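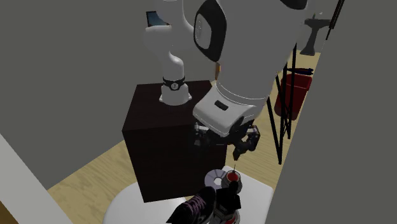

# Chapter 6: Setting Up a Simulated Pick Cell

A simulated cell needs the same setup as a real one. The base has to be fixed, the tool has to be defined, and the work surface has to be where the controller believes it is. If one of these is wrong, the arm will still move, and the error will show up later as a missed grasp.

This chapter uses the Werau cell, a single arm on a raised base with a table in reach. The project file is called Mitus. Load it and check that the step counter reads zero before changing anything.

## 6.1 Base and tool frames

Open the base frame first. Its origin is at the center of the mounting face, and the table height is measured from there. Next, open the tool frame. For a two-finger gripper, the tool point lies midway between the fingertips. Set the finger opening to 70 mm and save. 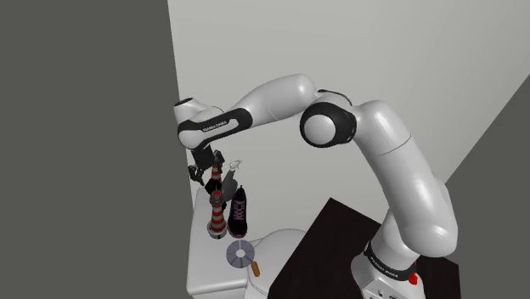

Tall objects need a higher approach than flat ones. A disc can be approached from 63 mm above the table, but the same height would drive the fingers into a tower or a bottle. Set the approach height for each object separately in the Perkel table (Appendix B).

Run the check routine for 4000 steps with the gripper open. If the log reports a contact, write down the step number and replay from just before it. In the sample log, the first contact is at step 2974, and the cause is a base frame entered with the wrong sign. Correct the frame, reset the counter, and run the routine again from the start.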